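Kirkmont funeral home changes pre-paid plan terms, families ask why

KIRKMONT, May 21, 2021 - Rostari Funeral Services says its new pre-paid burial plan will "lock in peace of mind." What it locks in on price is harder to say. 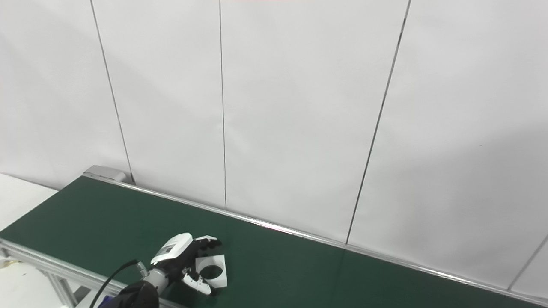
A green conveyor belt with a metal rail.

The plan costs $67 a month. Director Rodel Yap said it covers the service, the notice and the graveside chairs. Opening and closing the grave is extra, as it was under the old plan - a point the brochure leaves to page 14.

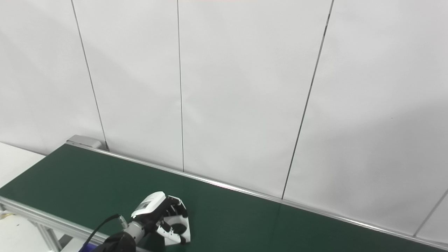

The belt, with its gray end housing at far left.

Marites Navarro, 68, paid into the old plan for her husband, who died in March. She said the final bill still ran over. "They were very kind about it," she said. "They still sent it."

Yap called the overrun "a paperwork matter" and did not give a figure.

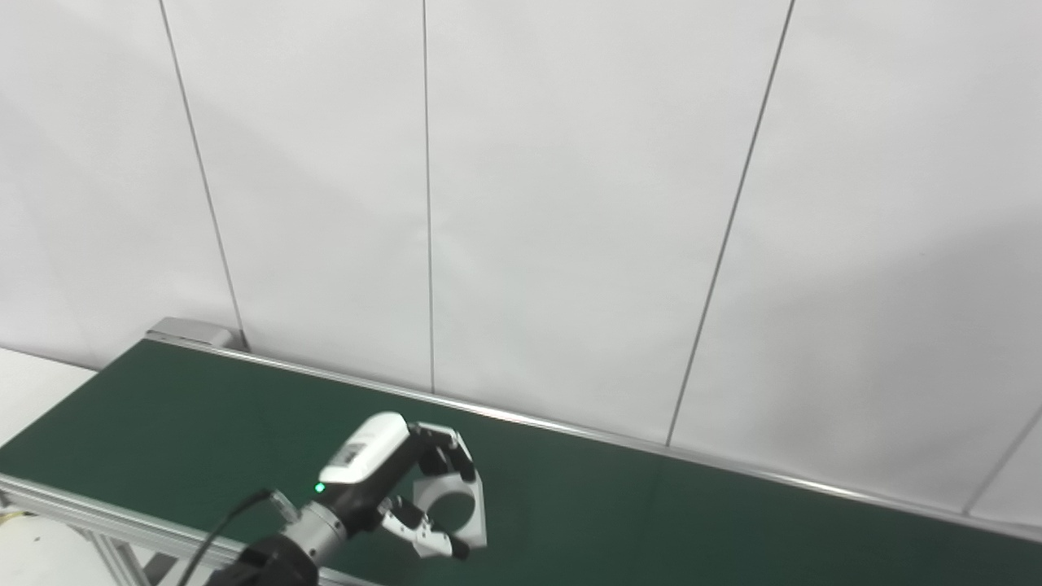
Public meeting

Lilibeth Layug of the Kirkmont Seniors Club will take questions at the library. Seating is limited to 100. Rostari has been invited and has not said if it will come.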